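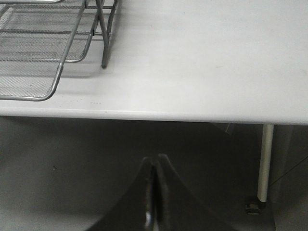

A wire mesh rack on a white tabletop.

About Skendari

Skendari is a small school of bookbinding and paper repair. We teach adults how to sew a book, how to make a cover for it, and how to mend one that has been used too much. We have our rooms in the old grain office in Senen, on the first floor, above the shop that sells garden seeds.

The school started as an evening class with one sewing frame and a press that was lent to us by a printer. The printer closed his business later and let us keep the press. It is still in use and it is the heaviest thing in the house. When we moved to Senen it had to come in through the window, and the street was closed for one morning.

What we teach

Our main course is called First Bindings. It takes 30 evenings and begins each January. In the first part you fold and sew simple notebooks without a hard cover. After that you make a case binding with cloth, then a book with a rounded back, and at the end a box to keep it in. We go slowly in the sewing part. Many students find this part a little boring, but a book that is badly sewn cannot be saved by a beautiful cover, and we prefer to say this at the beginning.

The second course is Paper Repair. It is for people who have already finished First Bindings or who can show us three books they have made at home. You learn to close tears with thin Japanese paper and wheat paste, to fill missing corners, to wash a sheet and to flatten it again. We work on old books of low value which we buy in boxes from house sales. Please do not bring your family Bible to the first lesson. Bring it to the last one, and we will look at it together.

We also have short courses of one or two days. The subjects change, but these come back most years:

Paste papers and simple marbling
Long stitch binding on leather
Photo albums with guards
Small boxes and slipcases
Repair of children's books

The day about children's books is always full first. Parents and school librarians come to it, and they bring books which have lost the back, or half of the pages, or have been drawn on. We do not remove the drawings.

How we work

Groups are small, so that every student has a place at the bench and does not need to wait for the press. Each lesson begins with a demonstration, and after it you work on your own book. The teacher goes around. If you miss an evening, you can come to the open bench, which is free for everybody who is enrolled in a course.

We use wheat starch paste that we cook ourselves, and we use PVA glue only where it is really the better choice. Thread is linen. For boards and cloth we buy from Memon, a family mill two valleys away, who have supplied us from the second year. Their grey board is not the cheapest, but it stays flat. Materials are included in the price of all courses, with the exception of leather, which you pay for by the piece.

You need your own bone folder, a knife with new blades, and an apron. If you do not have them, we sell them at the desk. We do not recommend buying a large set of tools before you start. Most of the tools in these sets stay in their box.

The teaching is in English and in the local language, often both in the same sentence. If something is not clear, please ask again. We also had to learn the words.

The library

In the back room there is a collection of books about books. It has 2,802 titles at present and we hope to reach 3,000 before the shelves are full. Most of it came from one binder who left us his manuals, sample books and catalogues, with his notes in pencil in the margins. There are many trade catalogues of cloth and marbled paper, some of them with the real samples still inside, and these are what visitors ask for most often.

The library is a reading library. You can sit there as long as you want during opening hours, but books cannot be taken home. Pencils only, please. Photographs are allowed without flash.

Lilta

Lilta is our yearly exhibition. The name comes from the first student book that was shown in it, a small green diary with this word on the cover. The student never explained to us what it means. Every person who has finished a course in that year may show one book, and nothing is selected or given a prize. Visitors may touch the books. We know that other exhibitions do it differently, but a binding is made for opening, and our students want to see how their books behave in other hands.

This year Lilta opens on 17th July in the large room, and the open bench is closed during that week.

Repairs for the public

We take a small number of private repairs. You can bring the book to the desk and we will tell you what can be done, how long it takes and what it costs. Sometimes our answer is that you should leave the book as it is and put it in a good box. The waiting time is often several months, because repairs are done between the courses. We do not give opinions about the value of a book, as we are not dealers.

Who we are

Skendari is a non-profit association. The fees of the courses pay for the teachers, the rent and the heating, and the repairs pay for new equipment. Last year's fees did not cover everything, and former students helped with a sale of notebooks in the market. We are grateful for it. There are four teachers, all of them working binders with their own benches at home, and one person at the desk who also looks after the library.

Each year we keep two free places in First Bindings for people who could not come otherwise. You only need to write us a letter of one page. It can be written by hand, and spelling is not important.

Visiting us

The entrance is in the yard, on the left side of the seed shop. The bell is weak — please press it for a long moment. There are 50 steps from the yard to our door and unfortunately no lift. If stairs are a problem for you, tell us before, and we can meet you in the room on the ground floor and bring the books down.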